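Dry cleaning a wool blazer – how often do you really do it?

jarus_tom
I wear a navy blazer to work three or four days a week. The cleaner near my office went up again in March and now charges almost 49 dollars for a jacket and two pairs of pants. I've been taking it in every month. My father did the same with his suits, but he paid a lot less. Is monthly too much? It's wool, half canvassed, and I paid 259 for it on sale.

pressingmatters
Way too much. Twice a year for a jacket you wear that often, plus any time you spill something you can't get out yourself. The solvent is hard on wool and the pressing is worse. Most shops put the lapel under a flat press and you lose the roll. Brush it after you wear it, hang it on a wide hanger, and give it a day off before you wear it again.

Kobori_T
I did alterations for a shop in Nerkunberg for nine years and I agree on the twice a year. The jackets that came in with shiny elbows and flat lapels were mostly the ones that got cleaned all the time. The lining goes first, usually at the armhole and the back vent. Relining cost 200 when I left, so on a 259 jacket most people just threw it out.

If you want to see what shape the lining is in, lay the jacket open on a bed in daylight and look along the seams. Pull the cloth gently on each side. If you see little holes where the stitches are, it's starting to go.

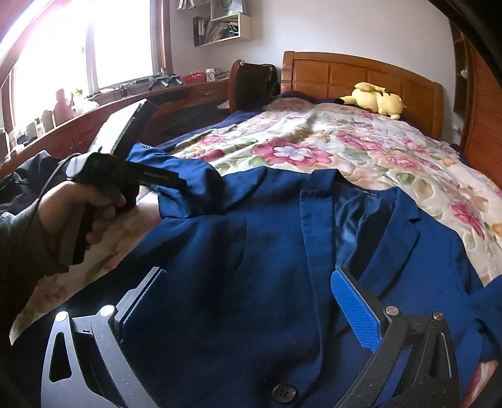
Check the buttons while you're at it. A loose one takes two minutes to fix at home, and a cleaner will lose it for you and say it came in that way.

dale57
Going to disagree with all of this. I sweat. I live where it's 95 degrees half the year and there is no way a jacket goes six months. Brushing does nothing for sweat, and old sweat rots the lining faster than any solvent. I clean every five or six weeks in summer and my Grevach jacket is eight years old.

pressingmatters
Eight years at how many wears? If you have ten jackets that doesn't tell us much.

dale57
I have two. The other one is linen and I hate it.

Kobori_T
Dale has a point about sweat. I would still try airing it out first, inside out, near an open window overnight. For the underarm lining you can use a cloth with cold water and a tiny bit of wool wash, then a second cloth with plain water. Don't soak it. Test a hidden spot, some linings water-spot badly.

minami_b
Has anyone tried the spray bottle with cheap vodka? A guy I used to work with in theater costumes swore by it.

pressingmatters
Works for smell. Doesn't take out dirt. Don't use it on acetate until you've tested it.

jarus_tom
Thanks, everybody. The lining has a couple of those little holes by the left armhole, so I guess I've been overdoing it. Can that be sewn up or is it a full reline?

Kobori_T
If it's only a couple, a tailor can take the seam in a little deeper and catch solid cloth. Ask for that before you let them quote you a reline.

dale57
And get dress shields if you sweat. They're ugly but they work.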